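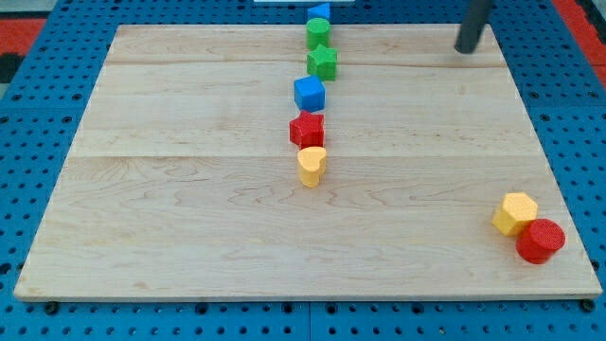
Maple panel on the bench with the kids' blocks on top. No finish on it yet.

Maple play board - leave it bare or oil it?

brasska_shed
Posted February 17, 2022

G'day all, long time reader, first proper thread! I've been making a play board for my niece's family daycare and I'm so chuffed with how the grain came up that I had to share it. It's pale maple, edge glued, and it has these soft wavy lines running through it that I didn't notice at all until I'd planed it back. You can pick the glue joints if you go looking, one through the middle and one up near the back edge, but I don't mind them a bit.

The blocks are the bright coloured ones, hearts and stars and so on. My niece wants the board to sit on the low table so the kids have a flat, nice-feeling place to line things up and build. At the moment they're on carpet and everything topples, which causes tears.

My question is finish. I've sanded it and it feels gorgeous as is. Do I leave it alone, oil it, or go for something harder? Board will get dribbled on, that much I can promise.

numano_joinery
Lovely bit of timber. I'd oil it. Two thin coats of a food safe hardwax oil, a light rub with a grey pad between, and leave it a good couple of weeks to cure before it goes anywhere near a toddler. Bare maple goes grubby very quickly with little hands, and once the grime is in the pores you're back to sanding.

Soudabeh Shahbazi
Oh I love this!! I ran the toddler room at Bratby for years and we had boards a lot like it (ours were pine, nowhere near as pretty) and the kids adored them. There's something about a defined space. Give a three-year-old a whole floor and the blocks go everywhere, give them a board and suddenly they're making a street, or a queue for the bus, or a very long caterpillar that can't be touched until after lunch.

That column down the middle is exactly the sort of thing they do. Shape or colour, who knows what the rule is, but there's always a rule and heaven help you if you move the cube.

On the finish, I'm going to disagree with numano. We left ours bare and washed them with warm soapy water and a firm brush, dried them standing on edge. They went a bit grey and a bit fuzzy and it didn't matter. Ours lasted 5 years.

numano_joinery
Pine is a different animal though. And "a bit fuzzy" means raised grain, which means splinters sooner or later. I wouldn't hand that over to a daycare.

Soudabeh Shahbazi
Never had a single splinter! We'd give them a quick sand in the holidays, the bigger kids used to help. They fought over the sanding block.

ferdi_a
Middle ground from me. Wet the board down now, let it dry, knock the fuzz off with 240 grit, then do it again. Raise the grain on purpose before the kids do it for you. After that you can leave it bare or oil it and it will behave much better either way.

Bigger worry for me is movement. A wide glued panel that gets wet on the top face and stays dry underneath is going to cup. If you oil it, oil both faces and the ends. If you wash it, wash both faces. And please don't screw cleats tight across the back, I did that on my first one and it split with a bang in the middle of tea.

- Ferdinand Aebischer

brasska_shed
Good to know about the cleats, that was my plan for tomorrow morning! Could I slot the holes?

ferdi_a
Slotted holes and round head screws, yes, fixed in the centre only. Or skip the cleats and put rubber feet on it. For a tabletop I'd go the feet.

christodoulou_k
Can we talk about the blocks for a minute? What I really like is that you've got a heart and stars mixed in with the plain solids. My lot got bored of cubes by the second week, but the stars stayed in favour right through to school. They're a bit of a challenge to stack, too, with the points to match up.

Is the hexagonal one part of the same set? We had hexagons in ours and they were the pick of the bunch for rolling down a ramp, they go thunk thunk thunk.

brasska_shed
Yep, the yellow hexagon came in the same bag. The blocks are hand-me-downs from my sister so I can't tell you where to buy them, sorry. I'm very tempted to make a ramp now!

pegboard_pete
Nobody going to mention the blue pegboard top? Is that your actual bench or a cover? I've been wanting something like that for holding small jobs still.

brasska_shed
Ha, it's a great surface. Blue all over with the holes right across it, so you can drop a dowel in wherever you need a stop. I wouldn't chop a mortise on it but for sanding and glue-ups I'm very happy.

old_gum_46
Going against the tide. Water based floor poly, satin, three coats. Wipes clean in two seconds, cures hard, done. I know the oil crowd will howl.

numano_joinery
Howling. It'll be lovely until somebody belts it with the corner of a cube, and then water gets under the film and you've got a dark spot you can't spot-repair. Oil you can patch in ten minutes.

old_gum_46
Mine's been belted since my eldest was in nappies and looks fine. Each to their own mate.

Soudabeh Shahbazi
One more from the daycare side. Whichever way you go, round the edges over properly, more than you think, corners included. Kids lean on the front edge with their chins when they want to look along the row at eye level. And don't paint roads or a grid on it, however much you're tempted. A plain board can be anything.

brasska_shed
That chin thing is the best tip in the thread, thank you! Roundover bit is going in the router tonight.

So the plan is wet and sand twice as per Ferdi, big roundover, rubber feet, then oil on both faces. Sorry Soudabeh, my niece has voted for the oil. I should have it finished in March and I'll put up how it's wearing once the kids have had a decent go at it.

christodoulou_k
And the ramp?

brasska_shed
And the ramp. Already found an offcut for it.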